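天井を張らない部屋
折板の白、窓の光、ロールスクリーンの高さ。ギルクリスト棟2階の作業室を訪ねて

階段を上がって扉を押した途端、声が出た。広い。そして明るい。曇りがちの日で、下の通りを歩いているあいだは傘をどうするかばかり考えていたのに、部屋に入ったら天気のことを忘れてしまった。

ギルクリスト棟は、もとは金物の卸が倉庫として使っていた建物である。築50年。外から見ると愛想がなく、看板も小さいので、初めての人はたいてい一度通り過ぎる。私も通り過ぎた。角の自転車屋まで行って戻ってきて、荷捌き場の脇に階段の入口を見つけた。手すりの塗装が何度も塗り重ねられて丸くなっていて、握ると妙に気持ちがいい。もうこの時点で、今日は当たりだなと思っていた。

2階の作業室は、200平米近い大部屋である。改装を手がけたのは設計事務所のトラデン。担当したリース・ピリヒさんが、扉のところで待っていてくれた。

「まず上を見てください。説明はそのあとで」

言われなくても見ている。天井がいいのだ。

波の並ぶ天井

天井板がない。屋根の裏側、つまり山と谷をくり返す金属の板がそのまま見えていて、白い。倉庫や工場でおなじみの、いわゆる折板の裏側である。ふつうはここに下地を組み、石膏ボードを張り、クロスか塗装で平らに仕上げる。事務所や教室に改装するならなおさらそうする。ところがこの部屋では、波が波のまま残っている。

平らな天井は、光を均一に返す。それはそれで立派な性質だけれど、見上げても何も起こらない。波のある天井は、見る場所によって表情が変わる。窓に近いところでは山の片側だけが明るくなり、谷に淡い影が落ちる。歩くと、その縞がゆっくり動いていくように感じる。雲が切れて日が差すと、縞の濃さが変わる。私は取材の最初のしばらくを、ほとんど首を上に向けたまま過ごした（翌日、首が痛かった）。

その波を横切って、淡い色の梁が一本、奥へ向かって走っている。部屋の隅に立つと斜めに見え、自然と視線が奥の窓まで運ばれる。この梁を何色にするかで、ずいぶん揉めたのだそうだ。

「最初の案では濃いグレーでした。構造を見せるなら、はっきり見せたほうが格好いいだろうと。模型ではよかったんですよ。でも現場で一部だけ塗ってみたら、重い。頭の上に何か載っている気分になる。それで淡い色に戻しました。塗装屋さんには、二回分の仕事をさせてしまって申し訳なかったです」

梁が淡いと、天井との境目がやわらかくなる。存在はわかるけれど、押してこない。格好よさを少し引っ込めて、居心地を取った。その判断がすごく好きだ。

天井を張るかどうかは、工事の途中まで決まっていなかった。見積書には天井工事の行が残っていて、古い石綿の有無を調べたり、断熱をどこで取るかを検討したりするうちに、屋根の上側に手を入れる方針が固まり、下側は塗るだけで済むことになった。余った予算は窓まわりに回った。結果として、部屋の印象を決める二つの要素、天井と窓が同時によくなったことになる。

塗る前の掃除の話も聞いた。長いこと倉庫だったから、谷という谷に埃が積もっている。掃除機では取りきれず、濡らした布を細い板に巻いて、一本ずつ拭いたという。天井の波は、数えたくなくなるほどある。ピリヒさんも現場に出て拭いたそうで、その話になると急に早口になった。

「端から端まで拭いて、降りてきて見上げるでしょう。すると、全然きれいになっていない。埃は落ちていても、錆止めの色がまだらに残っているから。塗って初めて報われました。一回目の下塗りが乾いた朝は、みんな黙って見てましたね」

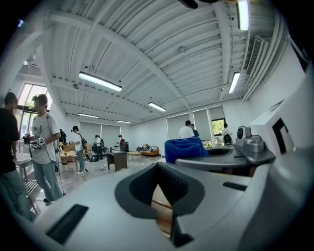
作業室の天井と窓辺。白い金属板に直線の照明が並び、奥の窓には淡いグレーのロールスクリーンが下りる。

直線の照明という選択

照明は直線の蛍光灯器具である。天井のあちこちに、細長い線が浮かんでいる。ペンダントライトもダウンライトもない、と書くと味気なく聞こえるかもしれない。ところが、この天井との相性が抜群なのだ。

波のある面に丸い灯りをつけると、根元の収まりがどうにも落ち着かない。山に付けるのか谷に付けるのか、跨ぐのか。直線の器具なら、板の線や梁の線と仲よくできる。部屋のどこから眺めても、線と線が近づいたり離れたりして、ちょっとした製図を見上げているような楽しさがある。

器具そのものは、倉庫時代から天井にあったものを下ろし、洗い、配線をやり直して戻した。新しい器具に総取り替えする案もあったが、筐体の状態がよかったのと、なにより長さと素っ気なさがこの部屋に合っていた。改修を引き受けたのは照明の修理工房グロスティクスで、傷んだソケットを一つずつ替えてくれたという。古い器具には、取り付け位置を変えた跡の穴が残っている。パテで埋めることもできたのに、そのままにしてある。塗り直した白の下から、前の持ち主の事情がのぞく。

もうひとつ聞いてうれしくなったのは、スイッチの分け方である。灯りの並びがいくつかの回路に分かれていて、窓側と内側を別々に点けられる。地味な話だ。しかし、大きな部屋を使ったことのある人ならわかってもらえると思う。全部点けるか全部消すかしかない部屋の、あの不自由さ。朝の窓際は日光だけで十分なのに、部屋の奥の人が手元を見るために、全員が真昼のような照明を浴びることになる。

壁のスイッチには手書きの札が貼ってあった。「まど」「まんなか」「おく」。漢字にしないところがいい。急いでいるときに読むものは、ひらがなが速い。札の角は丸く切ってあって、セロハンテープの端も几帳面に折り返してあった。

蛍光灯の光は冷たいと敬遠する人も多い。私も自宅では使っていない。ただ、昼の光がたっぷり入る部屋で、天井の白がそれを受け止めている状態だと、印象がずいぶん変わる。人工の光が主役を張らなくていいからだろう。曇り空の青みと蛍光灯の白が混ざって、境目がどこにあるのかわからなくなる。布の色を見る仕事や、紙の上に細い線を引く仕事には、むしろありがたい明るさだ。

左手の大窓

入って左手には大きな窓がある。暗い色の窓枠が光の中にくっきりと立って、白い天井の部屋をきりっと引き締めている。

窓枠も塗り替える案があったらしい。天井に合わせて白くすれば、もっと広々と見えるはずだった。でもピリヒさんは、この枠の暗さをずっと残したかったという。

「全部白いと、目の置き場がないんです。外を見るときに、まず枠を見て、それから外へ出ていく。玄関みたいなものですね。黒っぽい線が一本あるだけで、外の明るさがちゃんと明るく見える」

なるほどと思って、窓の前でしばらく実験してみた。枠に目をやり、外を見る。もう一度枠を見て、外を見る。たしかに、そのたびに外が新しくなる気がする。傍から見たら何をしている人かわからなかったと思う。

窓のそばは、一日のうちで人の入れ替わりがいちばん激しい場所でもある。午前は取り合いになり、日が高くなるにつれて少し敬遠され、午後遅くにまた人が戻ってくる。席を決めない使い方なので、部屋の中を人がゆるやかに移動していく。光のほうへ寄ったり、光から逃げたり。植物の時間割みたいで、見ていて飽きない。

ロールスクリーンは高さで使う

さて、窓まわりである。今回いちばん書きたかったのは、実はこの話だ。

奥の壁に並ぶ窓には、淡いグレーのロールスクリーンが掛かっている。製作はスカティッツ。縦型ブラインドでもカーテンでもなく、平らな布が一枚、すとんと下りるだけの道具である。改装の写真では背景に退いてしまいがちで、竣工写真を撮るときなど、全部巻き上げて存在を消されることさえある。もったいない！

ロールスクリーンのよさは、下りている姿にある。面が平らで、線が少ない。上には波打つ天井、横には窓枠の線。その間に静かな面がひとつ入ると、部屋全体が落ち着く。グレーが淡いから、下ろしても重くならず、壁の続きのような顔をしている。

色は、白にするかグレーにするかで見本を取り寄せて比べた。白い布は単体では清潔に見える。けれども日が当たると、布だけが強く光ってしまい、そこに向かって座る人がまぶしい。グレーは光を少し飲み込んでくれる。見本帳の小さな四角ではわからないので、大判の試し布を送ってもらい、窓に養生テープで留めて、朝から夕方まで放っておいた。判定は、たまたま通りかかった人に聞いた。結果はグレーの圧勝だったそうだ。

取材の日に面白かったのは、スクリーンの高さが揃っていないことだった。下りている窓の隣に、途中まで上げた窓があり、そこから外の緑が見える。これがもう、とてもいい。

全部上げれば、景色は広がるが部屋に緊張感がなくなる。全部下ろせば、集中はできるが時間がわからなくなる。途中まで上げた一枚は、その間をうまくすり抜ける。緑が四角く切り取られて、部屋の奥にぽんと置かれる。額に入れた絵より、ずっと機嫌がいい。風があれば揺れるし、日が傾けば色が変わる。

「揃えてください、とは言っていないんです」とピリヒさん。「引き渡しのときに、揃えなくていいですと伝えました。使う人が自分の席から見て、ちょうどいいところで止めればいい。設計者は揃っている写真が欲しくなるんですけどね。私も一枚だけ、揃えて撮りました。でも使わなかったなあ」

操作はチェーン式である。ひもを引くスプリング式に比べると、好きな高さで止めやすい。途中で止めることを前提にするなら、ここは大事な分かれ目だ。スプリング式も動作が速くて気持ちがいいのだが、思ったところで止めたつもりが、手を放すとするすると上がっていくことがある。途中まで上げるつもりの手が、いつのまにか全開の手になっている。経験のある方は多いはず。

チェーンの留め具は低い位置に付きがちだが、小さな子どもが出入りする家なら、手の届かない高さに束ねておきたい。賃貸でも両面テープ式の留め具があるので、後からでも直せる。

夕方4時の部屋

部屋がいちばん美しいのは4時だと、使っている人に教わった。半信半疑で待ってみた。

本当だった。窓から入る光が低くなると、天井の波が一斉に起き上がるのだ。昼のあいだは遠慮がちだった影が濃くなり、山の一本一本がはっきりする。白い天井が、わずかに黄みを帯びる。灯りを点けるか点けないか、まだ迷うくらいの明るさで、話し声も心なしか小さくなる。

そのうち誰かが「おく」のスイッチに手を伸ばす。少し遅れて灯りが点き、波の影がふっと薄くなる。ああ、と思う間もなく、部屋は夜の支度を始めている。窓際だけはまだ暗いままで、日光の最後のところを使っている人がいる。回路を分けた効果が、ここで効いてくる。

私はこの切り替わりを見るためだけに、もう一度来たいと思った。待っているあいだに飲んだお茶がすっかりぬるくなっていて、それもよかった。

空調の音、天井の小物

目に見えるよさばかり書いてきたが、大部屋には音の問題がある。天井が硬い金属で、面積も広いとなれば、響くに決まっている。実際、改装直後は椅子を引く音がかなり気になったという。

対策は拍子抜けするほど素朴で、椅子の脚にフェルトを貼り、台車の車輪を柔らかいものに替えた。折板の凹凸が音をある程度散らしてくれるので、平らなコンクリート天井よりは楽だったとのこと。使う人が多いほど、服や荷物が音を吸ってくれる。今日くらい人がいると、ちょうどよく賑やかだ。話し声は聞こえるのに、言葉の中身までは耳に入ってこない。原稿を書くにはこれくらいがいちばん進む。

右手の壁の高いところには、細い羽板の並んだ空調の吹出口がある。天井に器具を埋め込めないから、壁から出すことになった。天井を張らないと、こういう設備の居場所をひとつずつ考えてやる必要が出てくる。面倒だけれど、考えた跡が見えるのは気持ちがいい。羽板の細かい横線も、天井の波とどことなく親戚に見える。

天井の真ん中あたりには、小さな白くて丸いものがぽつんと付いている。直線だらけの天井に、丸がひとつ。こういうのを見つけると無性にうれしくなる。楽譜の中の休符を見つけたときのような。いや、むしろ句点か。とにかく、あの丸がなかったら、天井の製図はずいぶん堅苦しかったと思う。

冬のこと

気になるのは冬である。天井が高く、窓が大きく、屋根の裏がそのまま見えている部屋が寒くないわけがない。

「二月は、正直に言って寒いです」とピリヒさんも認める。屋根の断熱を上側に入れたので底冷えは減ったものの、暖かい空気はどうしても上に集まる。朝いちばんに来た人は、上着を脱がずに作業を始める。そこで活躍するのが、またしてもロールスクリーンだ。夜、帰る前に全部下ろしておくと、翌朝の窓際の冷え方が違うらしい。窓ガラスと布のあいだに空気の層ができるからで、厚手のカーテンほどではないにしても、効き目は体でわかるという。

朝、日が出たら上げる。夕方、日が沈んだら下ろす。昔の家の雨戸と同じことを、大きな作業室でやっているわけだ。最後に帰る人が下ろし、最初に来た人が上げる。上げる人の好みで、その日の窓の高さが決まる。常連になると、窓の並びを見ただけで今朝の一番乗りが誰だったかわかるそうだ。

家でまねるなら

さて、ここからは欲張りな話。あの部屋の気持ちよさを、家の一室に持ち帰れないだろうか。帰り道にずっと考えていたことを書いておく。

天井を剥がすのは大ごとなので、まず窓から。ロールスクリーンを選ぶなら、白の隣にある淡いグレーを一度試してほしい。小さな見本で決めず、できれば大きめの布を借りて、一日掛けておく。朝と夕方で見え方が違うし、灯りを点けた夜はまた別の色になる。うちでは手持ちの灰色のシーツを窓に吊って代用してみた。家族には不評だったが、色の勉強にはなった。

取り付けは、窓枠の内側に収める方法と、枠の外にかぶせる方法がある。内側に収めるとすっきりして、枠の線がきれいに残る。光漏れが気になる寝室なら外側が向いている。採寸は幅も高さも一か所で済ませず、上、中ほど、下と場所を変えて測っておく。古い家の窓は、見た目よりもずっと気ままな形をしている。内側に収める場合は、いちばん狭いところの寸法に合わせること。

並んだ窓があるなら、一枚を大きく作るより、窓ごとに分けて作るほうが断然楽しい。値段は少し上がるし、布と布のあいだに隙間もできる。それでも、隣どうしで高さを変えられる自由は何ものにも代えがたい。座ったときの目の高さで一枚だけ止めてみてほしい。空が見えるか、隣の家の壁が見えるか、木が見えるか。見たいものだけを残して、残りは布に隠してもらう。

次に灯り。回路を分ける工事は電気屋さんの領分だが、すでに部屋に灯りが複数あるなら、全部を同時に点けるのをやめてみるだけで随分違う。窓に近いほうは最後まで点けない。暗くなっていく窓辺を少し残しておくと、夕方が長くなる。

天井について言えば、平らな天井にも光の縞は作れる。床に近いところに置いた灯りを壁に向けて、低い角度から当ててやると、塗装の刷毛目やクロスの凹凸が浮かび上がる。あの波には敵わないけれど、自分の家の天井にも表情があったとわかって、けっこう驚く。

それから、揃えないこと。来客の前になると、つい窓の高さを全部揃えたくなる。私は揃えたい側の人間で、本の背も食器の向きも揃えてしまう。でもあの奥の壁を見てしまったあとでは、途中まで上がった一枚が、部屋で誰かが時間を過ごしているしるしに見えてしかたがない。

帰りがけに

取材の終わりに、どうしても聞いておきたくて、次に手を入れるならどこかとピリヒさんに尋ねた。少し考えて、階段の踊り場だという。あそこに小さな窓があるのに、いまは段ボールで半分ふさがっている。そこを開けて、同じグレーの布を一枚掛けたい。誰が段ボールを片付けるかで話が止まっているらしい。

階段を下りながら、そのふさがった窓を見た。段ボールの脇から細く光が漏れて、丸くなった手すりの上に落ちていた。片付けるなら手伝いますと言いかけて、もう扉が閉まっていたので、後日メールを送った。返事は早かった。踊り場の窓は幅が狭く、既製の寸法では合わないので、スカティッツに頼んで端布から作ってもらうつもりだという。採寸の日が決まったら知らせてくれるそうなので、巻き尺を鞄に入れたままにしてある。

（取材・文　2023年9月）

ギルクリスト棟　作業室
設計・改装：トラデン（担当　リース・ピリヒ）
照明器具改修：グロスティクス
ロールスクリーン：スカティッツ
見学は事前連絡制。入口は荷捌き場の脇の階段から。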